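Gallery: The Sorting Table

Sketness Workshop Pages
Posted 16/09/2022

We moved the sorting table into its present spot in August, and several readers have asked what it looks like now and what we keep on it. This page has two pictures along with notes on the table, the bins and the small things that get put away in them. If you have seen the older Sketness galleries, the shelving and the tool wall are on their own pages and are not repeated here.

The table is the largest piece of furniture in the room. We had planned to split the work between two smaller ones, but small parts kept ending up on the wrong one. A single wide top is easier to keep in order. It has a brown surface, which makes pale and bright items easy to find and does a fair job of hiding dust. The plan came from a Cattaneo workbench leaflet, changed a little to fit the room.

Sorting on it is simple work. Loose items are set down in the open, looked at one at a time, and put in a bin. We keep few bins on the table at once. In the old room there was a long row of them and people spent more time reading labels than putting things away.

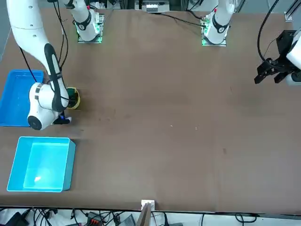 The big table with its two plastic bins and one small yellow item still out.

The open part of the table matters more than the bins do. It needs to be wide enough that an item can be set down without touching anything else. When the top fills up, we stop and clear it before bringing out another box. A full box from the storeroom holds 106 pieces by our list, and it is never emptied onto the table all at once. We take out 28, sort them, and go back for more.

The list itself is kept in Forkent, a plain record sheet that we print and pin up by the door. It has one line per item type and a column for where that type belongs. Anything that is not on the sheet goes to the end of the table and waits until the rest is finished. Most of the time it turns out to be a part from another box.

Small round things are the slowest to deal with. Tape can be laid flat and will stay where it is put. Balls, beads and caps need a level top, so we checked the table with a spirit level after the move and put a thin shim under one leg. We check it again whenever the table has been pushed or leaned on.

We also tried a Jellelo mat for a while to keep round items from rolling. It worked well enough, but the edge curled and caught on sleeves, and it had to be lifted each time the table was wiped. We went back to the bare top and have not missed it. 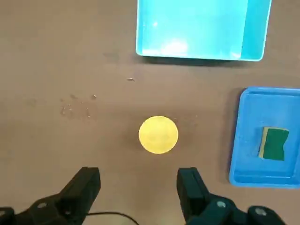
Color is the main thing we go by when choosing bins. A strong color is easy to pick out against brown, and it can be named across the room without anyone having to walk over and point. We avoid bins with deep lips or dividers. Small parts get stuck in the corners and are then left behind when the bin is emptied.

The top gets wiped with a damp cloth and left to dry before anything is put back on it. Specks and smudges come back quickly with regular use. We don't use polish, which leaves the surface slick and makes the rolling problem worse.

A full round of sorting ends with the bins carried to the shelves and 5 minutes spent checking the floor under the table. Anything found there goes back on the top and is matched against the sheet like the rest.

The shelf labels are being redone at the moment. Pictures of those will go on the shelving page when the new set is up.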